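Unit 4: Surface Preparation and Masking for Painted Joinery
Course notes, Pastwood evening certificate. Tutor: Marjatta Miettinen 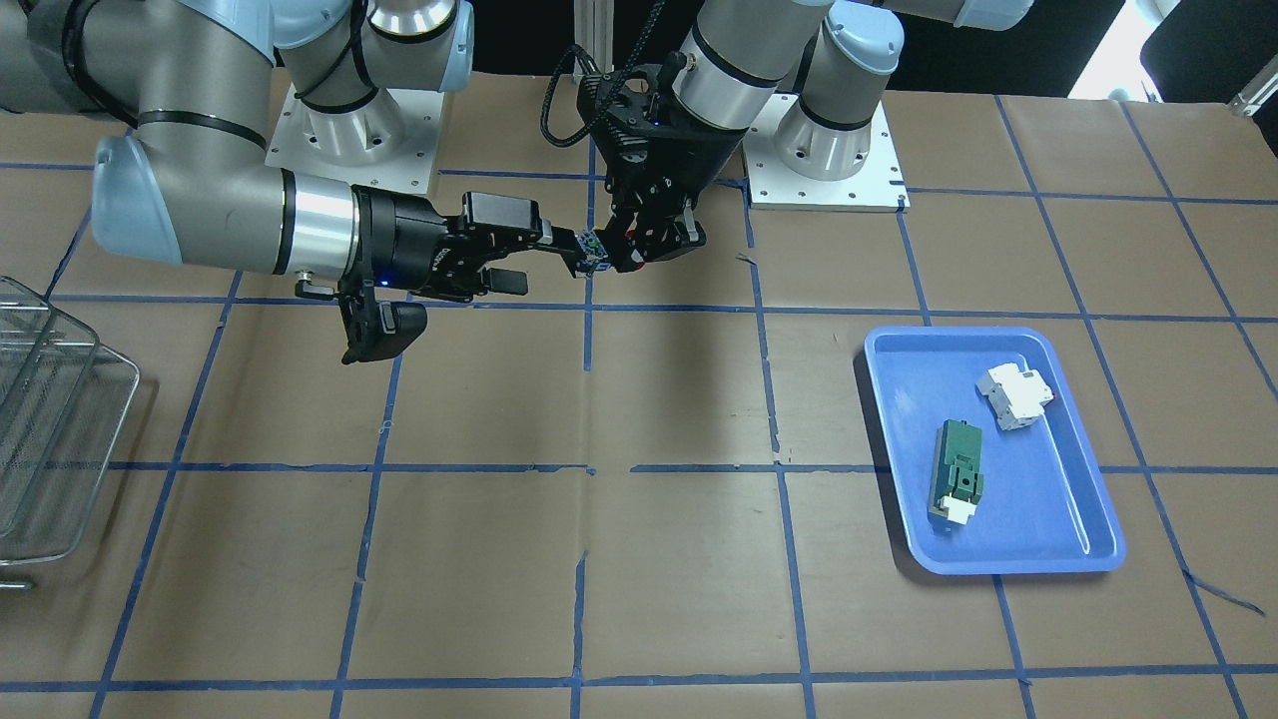 4.1 Scope

This unit covers the preparation of previously painted softwood and hardwood joinery for recoating: doors, skirting, architraves, window boards and sashes. New bare timber was covered in Unit 3. Metal and masonry are outside the course.

Most coating failures on interior joinery begin at the boundary between the old film and the new one. The usual faults are poor adhesion over grease, poor adhesion over gloss, and moisture trapped behind the film. Each has its own remedy and they should be diagnosed separately before any sanding starts.

4.2 Assessing the existing film

Cross-cut test. Score a lattice through the film to the substrate with a sharp blade, press adhesive tape over it, and pull the tape back on itself in one steady movement. If whole squares come away, the film is not sound and must be stripped. If only the edges of the cuts flake, it may be keyed and overcoated. Test in at least two places on each item, one of them low down.

Solvent rub. Wipe an inconspicuous area with methylated spirit on a white cloth. Water-borne paints will generally soften and mark the cloth. Oil-based paints will not. Record the result on the job sheet before choosing a primer.

Lead. Paint in older houses may contain lead. Do not dry sand until the film has been tested. If the test is positive, refer to the separate handout and speak to the tutor.

4.3 Cleaning

Wash with sugar soap solution from the bottom upwards, then rinse twice with clean water from the top down. Residue left on the surface will interfere with adhesion as badly as the grease it replaced. Allow the work to dry fully. Door edges and the area round the handle hold the most grease and need a second wash.

4.4 Abrading

The purpose of abrading is to provide a key. It also levels runs and the edges of chips. Work along the grain wherever the profile allows. Start no coarser than the defect requires, and finish with a fine grade. On mouldings use a flexible pad; folded paper tends to cut through on the arrises.

Feather the edges of any bare patch until the step cannot be felt with a fingertip. Spot prime bare timber on the same day. Knots are to be sealed with two thin coats of knotting, the second applied once the first is hard.

4.5 Masking

Low-tack tape is used on painted surfaces and glass, medium-tack on bare metal fittings that cannot be removed. Apply tape in long lengths without stretching it. Stretched tape contracts and lifts at the ends. Press down the working edge only, using a filling knife held flat.

Remove tape while the final coat is still slightly soft, drawing it back at a shallow angle away from the paint line. If the coat has hardened, score the line first. Tape left on in direct sunlight can leave adhesive on the surface, and this must be cleaned off before recoating.

On sashes, allow the paint to run a narrow margin on to the glass so that the putty line is sealed.

4.6 Worked case: the Fundelgate doors

The 37 internal doors at Fundelgate were recoated in October by the previous year's group. Abdelghani Tawfik's inspection notes record peeling on 2 of them, both to kitchens. The cross-cut lattice was sound on the upper panels and failed on the lock rails. He attributed this to incomplete degreasing. Both doors were stripped locally, washed again, primed and recoated.

Points to consider before the practical: where the original test cuts were made, and whether a test on the lock rail would have altered the specification.

4.7 Practical work and submission

Work in the pairs set out in the unit plan. Rachid Ragab will issue sample boards and abrasives. Job sheets must show the test results, the primer selected and the drying times allowed between coats. Hand them in by March 8, 2019. Sheets without test results will be returned unmarked.

Reading: course manual, pages 37 to 46.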